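Felt hat went out of shape after getting rained on, can I fix it at home?
Posted in Clothing care, 3 February 2026

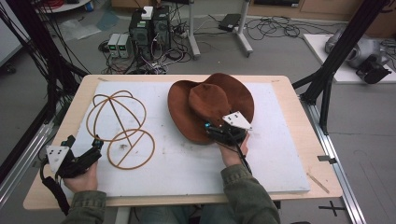
I've had a wool felt hat for a few years and it got soaked at the Nevthorpe show last June. I left it on the parcel shelf of the car to dry and now the brim dips on one side and the crown has gone soft at the front. It also feels a bit tighter than it used to. The colour is fine.

The nearest hat shop is in Jarnport and they quoted me $50 plus postage both ways, more than I want to spend on a hat I mostly wear in the garden. Has anyone reshaped one at home with a kettle? I don't own a hat block.

Parveen Usmani

haneo_flats
You can do it with a kettle. Hold the dented part in the steam, about a hand's width from the spout, until the felt goes soft. Take it out and push it into shape with your fingers, then hold it there while it cools. Do small sections. If you try the whole crown at once it will sag somewhere else while you're working on the first bit.

For the brim, steam it all the way round and set it on a folded towel, or leave it upside down on its crown so the edge isn't pressing on anything. Give it 10 hours or so before you wear it. Keep your fingers clear of the spout, I use tongs with a tea towel wrapped round them.

Don't wet the leather sweatband if it has one. Fold it down and out of the way first. It was probably the heat in the car that shrank yours.

k.abbasi
Just buy another one. Mine was never right again.

Tin Shed
Agree with the steam. For the tightness, flip the sweatband down, steam the inside of the felt where it meets the band, and put the hat on while it's warm (not hot). Wear it around the house until it cools. I had to do mine 3 times over a week and got back most of a size.

If the brim keeps flopping after that you can get felt stiffener in a spray. 2 light coats on the underside, and try it on a hidden spot first as it can leave a mark on darker colours. Brush the dust off before any of this or the steam will set it in.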